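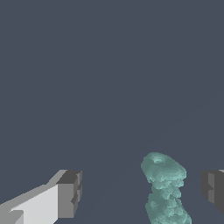 ¿Qué yemas nos quedamos para las piezas irregulares, las planas o las escalonadas?

Las escalonadas, de momento, y sólo con las piezas de malla rugosa. Para las cajas y los cilindros seguimos con las planas hasta repetir la tanda completa.

**Lunes, 29 de enero de 2024** - banco simulado, proyecto Wirkitz

Tanda de comparación entre los dos juegos de yemas. Mismo brazo, mismo controlador y misma lista de poses para los dos; sólo cambia la geometría de contacto. Son 696 intentos en total, repartidos a partes iguales. La pieza es la verde azulada de siempre, la de cabeza ancha y cuello estrecho, con la malla sin suavizar. Rochelle quería pasarle un filtro antes de empezar y le pedí que no: si la suavizamos perdemos justo lo que queremos medir.

Configuración:

- Paso de simulación: 2 ms
- Fricción: la del fichero base, igual en los dos juegos
- Apertura inicial: máxima
- Cierre: por velocidad, con tope de fuerza
- Cámara de muñeca y cámara fija, las dos grabando

El primer arranque no sirvió. El controlador de Merrick leía el desplazamiento de la herramienta antigua y la pinza llegaba baja. Corregido en el fichero de herramienta y relanzado desde cero. Los registros malos están en la carpeta `descartes`, no mezclarlos con los otros.

Lo que más se repite en los vídeos de muñeca es el descentrado. Cuando la pieza queda mucho más cerca del dedo derecho que del izquierdo, ese dedo toca antes y la empuja. Con las yemas planas, la pieza gira sobre la base y el cierre termina en la cabeza, por encima del cuello. Con las escalonadas gira menos y a veces el resalte se mete en un hueco de la malla. No sé todavía cuánto de eso es agarre real y cuánto es el motor de contacto enganchando aristas. Gion piensa que es sobre todo lo segundo. Propone repetir con la envolvente convexa como malla de colisión - me parece bien, pero aparte y con otro nombre de tanda.

También probé a centrar antes de cerrar, con una corrección lateral calculada desde la cámara de muñeca. Mejora los dos juegos. Alarga casi 400 ms cada ciclo, que para Drokside puede ser demasiado; preguntar a Lorraine qué margen tienen en la celda.
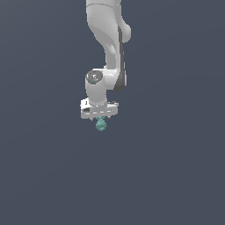
*Merle Pryor*

Prueba de sujeción en alto, por la tarde. El brazo sube con la pieza entre las yemas, se para con la pinza horizontal y mantiene la pose. Después viene una sacudida corta de muñeca y se apunta si la pieza sigue ahí. En esta prueba la cámara fija vale más que la de muñeca: se ve la parte ancha y bultosa colgando bajo la pinza y la estrecha arriba, junto a las yemas, y con eso basta para clasificar el agarre a ojo si el registro de contactos sale raro.

Y sale raro. Hay intentos con la pieza sujeta donde el sensor de contacto del dedo izquierdo da cero durante varios pasos. Lo he mirado con las dos yemas y pasa en ambas, así que no es de la geometría. Sospecho del filtro que añadimos en la versión anterior del controlador. Elsie tiene el cambio localizado y lo va a desactivar en una rama suya.

Notas sueltas:

- Las yemas de Rudico todavía no están modeladas. No entran en la comparación.
- El cierre por fuerza se queda oscilando con la malla rugosa. Bajar la ganancia y volver a probar.
- La cámara fija está un poco lejos. Para medir la inclinación de la pieza convendría acercarla, pero si se mueve ahora ya no se puede comparar con lo de hoy. Dejarla hasta cerrar la tanda.
- El script de resumen cuenta como fallo los intentos interrumpidos a mano. Arreglado sólo en mi copia, falta subirlo.

Pendiente para la próxima sesión: tanda con envolvente convexa (Gion), rama sin filtro (Elsie) y repetición de cajas y cilindros con los dos juegos (yo). La prueba en el brazo real sigue prevista para abril y no la movería hasta tener claro lo del sensor izquierdo.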